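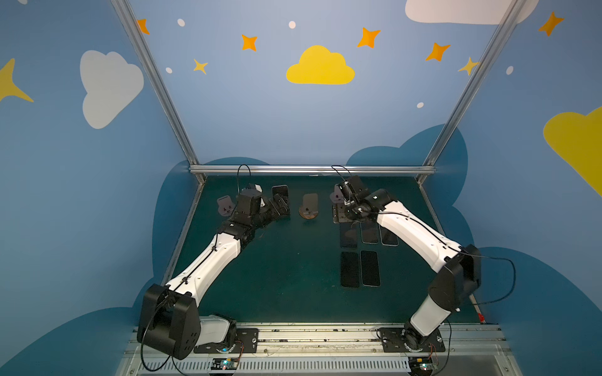

Zirholm Cabins: pre-arrival winter safety check, with comments
Cabin: Fleller, lower road, sleeps 10
Season: January
Mark OK / FIX / N/A. Comments short please, office has to type these up.

OUTSIDE

1. Driveway plowed to full width. OK
Plow left a ridge at the mailbox. Knocked it down with the shovel.

2. Steps and ramp clear, salted. FIX
Steps fine. Ramp still glazed on the north side, salt not biting. Sand put down, needs a second pass before check-in at 4.

3. Handrails tight. FIX
Bottom post on the deck stairs wobbles. Same post as last winter. Lag bolt, not more screws.

4. Roof edge, icicles over doors. OK
Small ones over the kitchen door, knocked off with the broom.

5. Hot tub cover locks, both straps. OK
Water 100 on the tub display. Test strip good. Step stool is missing its rubber foot, moved it to the shed so noone uses it.

6. Fire pit, 10 feet clear all sides. FIX
Firewood stacked way too close again. Moved half. Whoever does the wood delivery needs telling.

7. Sled rack. OK
One cracked plastic sled, tossed. Rest fine.

8. Trail sign to Haddadin Pond readable. OK
Thin ice sign is up too. Leave it up till spring whatever guests say.

INSIDE

9. Heat holding. OK
Set to 69 on arrival, back bedroom slow to catch up. Vent was shut. Opened.

10. Smoke alarms, press each one. FIX
Loft alarm chirped, then nothing. New battery in and it tests fine now, but it's the old yellow one and should be swaped out before the next group.

11. CO alarms, both floors. OK

12. Fire extinguisher, kitchen. OK
Needle in green. Tag hard to read, new tag please.

13. Woodstove, glass and gasket. OK
Ash bucket had its lid on, outside on gravel, good. Small tear in the hearth rug, not a trip problem yet.

14. Stove pipe and cap. N/A
Sweep does this one. His sticker is on the pipe.
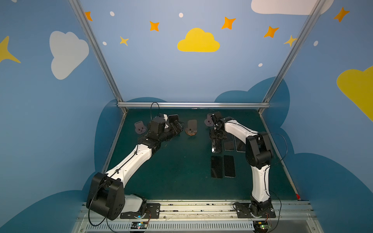

Page 2 of 3

15. Bunk rails in kids' room. OK
Top left had a loose bolt, tightened. Ladder hooks good.

16. Window latches, loft. FIX
Second one from the stairs won't close all the way. Cold air coming in. Taped for now. Not great.

17. Water heater. OK
No drips. Pan dry.

18. Pipes under sinks, cabinet doors left open on cold nights. OK
Card for guests about this was gone, put a new one by the coffee maker.

19. Outlets near water, test button. OK
Upstairs bath one is stiff but it trips.

20. First aid box. FIX
Low on bandages, no burn gel. Restock from the Nundotis office closet.

21. Flashlights and lantern. OK
One flashlight dead, changed batteries.

22. Guest binder, emergency page on top. FIX
Address on the page is still the old road name. Ambulance needs the new one!! Fix this first.

BEFORE YOU LEAVE

23. Shovel and salt bucket inside the front door. OK
24. Porch light on timer. OK
25. Key box opens with new code. OK
Sticky in the cold, gave it some graphite.

OPEN ITEMS
Binder address, today.
Ramp second pass, before 4.
Deck post, loft window, loft alarm, before next group.
First aid restock, whoever is going past the office.
Firewood, call the delivery people. Parts for all of it should come in under $75, if it's more ask first.

Page 3 is the snowmobile shed, separate sheet, not done yet.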